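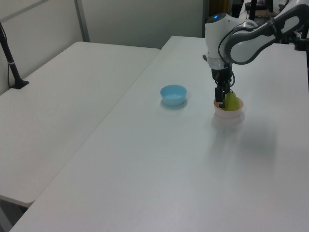
Figure 1. Gripper at the pink bowl, blue bowl to the left.

Wusside: a task planner for moving things between bowls
Project report, Viktória Kun and Barnabás Hajdu
Supervisor: Dezső Somogyi

1. What we set out to do
The arm came with a motion controller that works fine. Our job was the layer on top, which takes a sentence like "put the pear in the blue bowl" and turns it into a sequence of moves. We proposed this in October, when it sounded like a small project.

2. How it works
The planner keeps a list of objects and the bowl each one is in. Every action has a precondition and an effect. Before a grasp, the perception node (Kristóf Lakatos's code, lightly vandalized by us) confirms the object's position, and the planner picks an approach straight down from above.

3. Results
We ran 100 transfers. 14 failed. Three of those were grasps where the fingers closed on the bowl rim and the planner cheerfully logged a success, having checked only that the gripper was holding something. The others were perception timeouts, which we first blamed on the network and later found in our own retry loop. It waited 24 seconds and then did not retry.

4. What we changed
A grasp now counts only if the finger width matches the object. The retry loop retries.

5. Left to do
Replanning after a drop still restarts the whole task from the beginning. Duangjai Prasertsri has a branch that resumes from the last good state, and we would like to merge it once the tests pass on a machine other than hers.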